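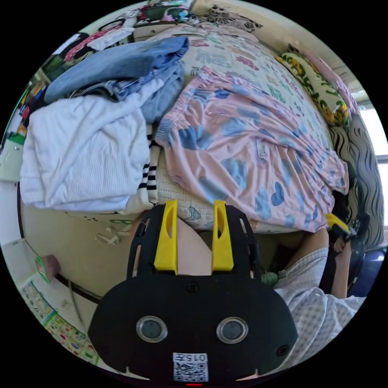 Filed under: Robot Software / Field Checks
3 min read
9 shares · 2 comments

Pre-session checklist for two-gripper recording in bedrooms, Pelevik software, revised 17 Mar 2023

Please fill in one sheet for each room. Write OK, NOT OK or N/A, and put the comment directly under the item.

1. Left and right grippers are assigned correctly in Rangel. OK
Comment: Read the label on the housing and compare it with the list on the screen. Do not trust the order in which the devices connect.

2. Clocks of both grippers agree within 200 microseconds. OK
Comment: The second try passed. After the first try I restarted the sync service, and I think we should make this restart automatic.

3. Exposure is locked before the first grasp. NOT OK
Comment: With a bright window beside the bed, the automatic exposure changes when the operator turns. Lock it while facing the bed – not the window.

4. Tracker has enough features on the bedding. OK
Comment: Limit is 500 points and we had 900. Printed covers are good for this, plain white ones are difficult.

5. Personal things on the work surface are noted. See comment. 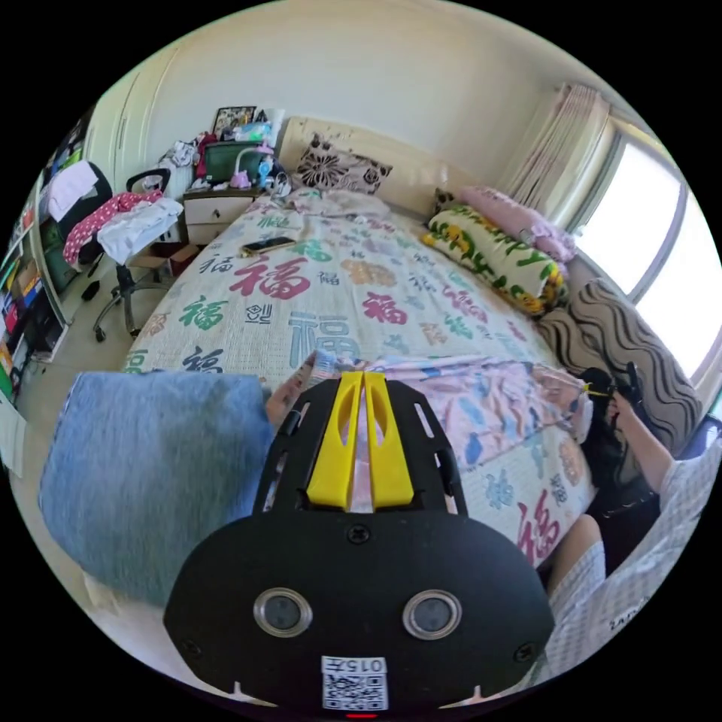
Item 5: smartphone face-up on the bedspread, folded towel at the foot corner.

Comment: Phones must be taken away before the recording, or the session gets the tag "private object". The planner also must not learn to pick them.

6. Floor along the bed is free for walking. NOT OK
Comment: Small objects on the floor. The operator looks at the cloth and does not look at the feet.

7. Cloth segmentation gives one mask for one garment. NOT OK
Comment: Patterned fabric on a patterned cover is sometimes joined in one mask. I sent the case to Okstead, the fix is planned for April.

8. Free disk space is enough for the session. OK

Result: recording allowed after items 3 and 6 are repeated.

Comments (2)

okstead_tools: For item 7, please attach the raw masks also, the preview is too compressed for us.

brallero-lab: We use the same limit in item 4, but for dark rooms we went down to 200 and the tracking was still acceptable.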